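Search Urnbridge Help Search all topics Go

Power strip on a shared table: where should the big plug go, and what do I do with the spare cable?

Posted 20/02/2022 by Majdi Sfeir

We have a long white power strip that lies flat on the table in our back bedroom, which two of us use as a work room. The sockets are in two columns down its length and they're staggered, so one on the left doesn't sit directly opposite one on the right. I bought it when I was working abroad and I'm using it there still, so please don't tell me it isn't a British one. I'm home in the summer and it will be staying behind with the flat.

Most of what we plug in is small. Phone chargers, a lamp, a laptop when one of us needs it. The trouble is the adapters with a square body. Put one in the middle of the strip and it leans over the socket next to it, and then the next person moves it, and by the evening something has been unplugged that shouldn't have been. Last week it was my laptop, and I found out when it died in the middle of a call.

I've tried putting the adapter in the very last socket, at the far end. That leaves the rest of the strip clear, but now the cable has to come back along the table to reach anything. It's much too long for a table. I've been winding the spare up into a loop behind the adapter.

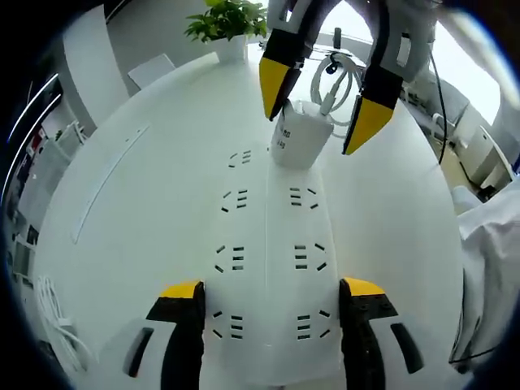 The loop doesn't last. Somebody pulls on it to get a bit more length, it springs open and the whole lot ends up across the keyboard. I've tried a rubber band, which perished, and one of those wire ties off a bread bag, which I don't much like the idea of next to sockets.

So there are two things I'd like to know. Is the far end the right place for an adapter, or would it be better nearest the wall lead? And is there a way of keeping the spare cable together that still lets you pull some out when you want it? I don't want to drill the table, it belongs to the landlord. The gap between the back of the table and the wall is 48 cm because of the radiator, so a tray hung off the back would be in the way of people walking round.

Georges Awwad

As far as the electricity goes it makes no difference which socket you use. It's the total of everything plugged in that matters, and there should be a maximum printed or moulded on the underside of the strip. Phone chargers and a lamp are very little. A heater or a kettle is another thing altogether and wants to go straight into the wall.

For the layout I'd leave the adapter at the end. I had the same argument at home and what worked was deciding which things are permanent and which come and go. The permanent ones go at the far end, where you have to lean over to reach them and so people leave them alone. The come-and-go ones get the sockets nearest the chair. With staggered sockets you can usually fit a second bulky adapter in as well if you put it in the other column and turn the body outwards, so that it hangs over the edge of the strip and leaves its neighbours free. Not every adapter lets you do this, it depends which way round the pins are. Try it with everything switched off and see what fits before you decide on an order.

When you take one out, hold the body of the adapter and keep a hand on the strip. A long strip lying on a smooth table will slide or lift at one end if you pull at it one-handed, and then whatever else is in there gets dragged about and works loose. I suspect that is what happened with your laptop. Two strips of the hook-and-loop stuff with a sticky back, one under each end, will stop it moving. It peels off again if you go slowly, but try a bit on the underside of the table first if you're worried about the varnish.

Now the cable. Don't wind it round the adapter itself. It gets bent hard at the point where it comes out, and that's where they split. Start the coil a hand's width away and make the loops big and loose, all the same size. Hold them with a hook-and-loop cable tie, the reusable kind. They cost next to nothing on a roll and you cut them to length. Leave enough free at the device end for normal use and it won't get tugged so often.

If you want to be able to pull more out, fold the cable back and forth in a flat bundle and put the tie round the middle. You can draw a length out of one side without undoing anything. It won't go back by itself, you'll have to do that part.

Check the plug after an hour or so of use. A bit warm is normal. If it's too hot to keep your hand on, stop using it.

Osteo

get a shorter cable. that's all I did. Kusine in the arcade do them in half metre lengths if your adapter is the type where the cable comes out of it

Qudah

Agree with Georges on nearly all of it, except that I wouldn't stick the strip down if you're handing the flat back. I got charged for glue marks on a desk once. A bit of the rubbery mesh people put under rugs does the same job, and you can just lift it off when you go.

The other thing I'd do is label the plugs. Masking tape folded over the cable close to the adapter, with the name written on it. White adapters and white cables on a white strip all look alike and half of the unplugging in my house was people taking out the wrong one. It took me 15 minutes to do the lot, and I've only had to redo the ones by the window where the pen faded.

Also dust the strip now and then, particularly the sockets you don't use. Unplug it from the wall first and use a dry brush. Mine sits by a window and it gets filthy. And don't keep drinks on that side of the table.

Majdi Sfeir

Thanks all. The cable doesn't come out of the adapter on mine, so a shorter one isn't possible, but it's a good idea for the phone ones. I've redone it as a flat bundle with a strip of hook-and-loop round the middle and moved the lamp up to the far end as well. I looked underneath for the maximum and we're well below it. I'll get some of the rug mesh when I'm next in town.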